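Stories > Short Fiction > The Round Table

The Round Table

The apartment had come with the table. It was round and light and too big for the room, and the woman at the rental office in Verkholm had said the last tenants couldn't get it out through the door. I asked how they had gotten it in. She said that was before her time.

My sister and I signed the lease in March. We said we would keep the table clear and eat on it. For one week we did. Then her computer came out of its box, and after that the table belonged to whatever we were carrying when we walked in.

By the following winter we ate standing up at the counter, or on the couch with a plate on our knees. The table had papers on it, and chargers, and things that had been in pockets. If something was lost we looked there first. Usually we found something else that had been lost for longer.

In January she told me she was moving out. She had a job with Conau, a company that made parts for elevators, and they wanted her in the other office, a four-hour train ride away. She told me while she was drying a pan. I said that was good news and she said yes, she thought so too. Then she put the pan in the wrong cupboard and I left it there.

She had 10 days to pack. She spent eight of them on clothes and books, and on the phone with the gas company. The boxes went along the wall of the hallway, and we walked sideways to the bathroom. On the ninth evening she came into the front room, pulled out a chair, and said we should do the table.

"It's mostly yours," I said.

"It's mostly ours," she said. "That's why it has to be both of us."

We started with the paper because paper was easy. There were receipts from the Wondico store for things we couldn't remember buying. There was a bill for 900 that had made us both sit down when it came, and which the landlord had paid in the end after three letters. I wanted to throw it out. She wanted to keep it in case he changed his mind. It went into her folder, then she took it out again and gave it to me, and I put it in the drawer under the phone book.

She found a bakery bag with a list on the back, in our mother's handwriting. Eggs, thread, light bulbs, something for the cough. Our mother had visited for a weekend in the fall and gone out for those four things and come back with a lamp. We didn't talk about which of us would have the list. She folded it and held it for a while and then it was under her cup, and later on it was gone, and I didn't ask.

After the paper we did the cables. She held one up, I said what I thought it was for, and if neither of us knew, it went in a shoebox. The shoebox filled up. She said there must have been a machine at some point that needed all of them. I said maybe it was the one we never found the remote for. 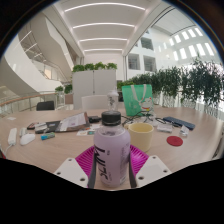 How do you divide a table that two people have been sharing?

You each take what you use every day, and then you go through the rest one thing at a time until one of you says to keep it or neither of you does.

It was slow work done that way. I said she could have the stapler. She said she had never stapled anything in her life. I said I hadn't either, and we looked at it, and it went back on the table.

The tray was harder. It was bright magenta, and she had bought it at the Vlček market from a man who was closing up and wanted to go home. She had paid too much for it and defended it ever since. I had called it ugly on the first day and at regular intervals afterward. When she picked it up to wrap it in a towel, I said, "You're taking that?"

"You hate it."

"I know I do."

She waited. I straightened the papers that were left, and there weren't many, so it didn't take long.

"I put my keys on it," I said. "I wouldn't know where to put my keys."

She set it back down and turned it a little. Then she put the towel around the lamp.

We stopped at midnight. The shoebox was full, and there were two bags for the trash, and a pile by the door that she would take in her backpack. I made toast. She moved a few things aside with her arm and we sat down across from each other and ate it there, off the good plates, with crumbs going everywhere.

The van came the next morning, January 30, 2021. The driver said it would take 40 minutes to load and it took less. He looked at the table and asked if that was going too.

"It doesn't fit through the door," we both said.

He measured it with his hands and then measured the door and said we were right.

After they left I washed the plates. I moved the pan to the cupboard where it belonged. I went down for the mail and came back up, and there was a letter for her from the gas company, so I set it on the table on her side. Then I put my keys on the tray.

She called in the evening from the new place. She had a bed and a kettle and no curtains. She wanted to know if she had left her gray scarf. I said I would look. It took me up to 30 seconds, because it was on the back of her chair.

"It's here," I said.

"Leave it out," she said. "I'll get it when I come."

I said I would. I folded the scarf and put it down next to the letter.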